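Workshop notebook, January

Drying and storage trial, root vegetables and odds and ends. Continues from the page with the cellar humidity log.

Start 9:40. Scale zeroed with the Hakis pan on it, pan weight 155 g. The pan stays on the scale all day so the offset stays the same. Last time somebody lifted it off to rinse it and half the column had to be redone.

Purpose is to see how cut faces behave next to whole skins when both sit in one shallow tray at room conditions. The whole pieces are the reference. The cut pieces are expected to lose weight faster, but the question is whether their moisture marks the neighbors. In the December run the onions went soft on the side facing the squash, and I could not tell whether that was contact, vapor, or bad onions.

Tray goes on the cloth, not on the bare bench. The bench top by the window runs colder than the rest of the room and skewed the first readings in the Rezende batch. Cloth to be shaken out before each run.

Rules for this run:
Whole pieces go in unwashed. Brush only.
Cut pieces are cut the same morning, one stroke, no trimming afterward.
No piece is turned once the first weight is down.
Loose soil stays in the tray and is weighed at the end with the tray.

Layout at mid-morning. Eggplant section on the left with the rough root slightly behind it, green piece in front of the root, round brown one out in the open, black-skinned chunk upright on the right with its pale cut top exposed, orange citrus beside it.

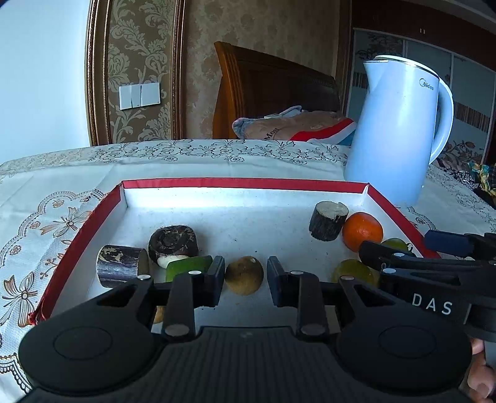
Margit Győri objects to the citrus. Her point is that it gives off enough from the peel to confuse any smell check on the others, and that a second whole root would be a better reference anyway. She would also stand every cut piece on end, so that each one has a single face open to the air, and wants the eggplant run separately because it browns on a different schedule from everything else.

First point accepted for the next run. Smell notes from this one to be marked unreliable. On the eggplant I disagree. It is the most sensitive thing we have, and without it the first two hours of the sheet would be nearly blank. Compromise: it stays, but goes at the end of the tray with a gap.

Upright chunk: 109 g at 10:15. Checked twice, same reading. The bark-like skin sheds when handled, so it gets lifted from underneath with the flat scoop.

Scrapes on the eggplant skin entered as existing damage. They count as open surface for the purposes of the sheet, which makes its area figure a guess. Column marked with a tilde.

Gimico thermometer reads higher than the wall one by a steady 2 degrees. Using the wall one. Both need to go in ice water before anyone trusts either.

Total of tray contents came to around 999 g before subtracting the pan. I would have liked to see the scale roll over to four digits, as the Gunico display drops its decimal there and I still have not written down at which weight it comes back.

To do:
New labels, the pencil ones rub off.
Ask for a second tray of the same depth.
Copy the December onion figures onto this sheet.
Next weighing 14:00, then 17:30, then leave overnight with the door shut.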